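Husach Student Robotics Forum > Simulation > Pick task, apple next to cup

erex_lab
Class project, Franka arm in sim, two-finger gripper. Task is to pick the apple off the dining table without touching the white cup. 532 episodes logged, 149 successes. Policy sees the wrist view and one fixed view.

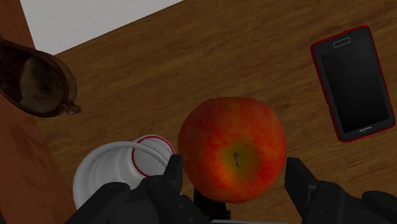
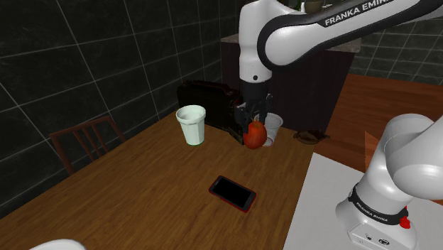 Most failures are a finger clipping the cup on descent. Horizon is 200 steps. Would you retune the reward or change the approach?

hustetti
Neither. Your spawn spacing is too tight. Set a minimum gap between objects and rerun.

erex_lab
The assignment sheet fixes the layout. Clutter is part of the grade.

wickra_sim
Disagree with hustetti anyway, wider spacing only hides it. Yaw the wrist 90 degrees before descent so the fingers close along the free side.

hustetti
That assumes there is a free side. Log contact pairs first.

wickra_sim
Fine, log them. I'd still add the yaw.

erex_lab
Contact logging is on. Running the yaw version with 2 seeds tonight, will post the numbers.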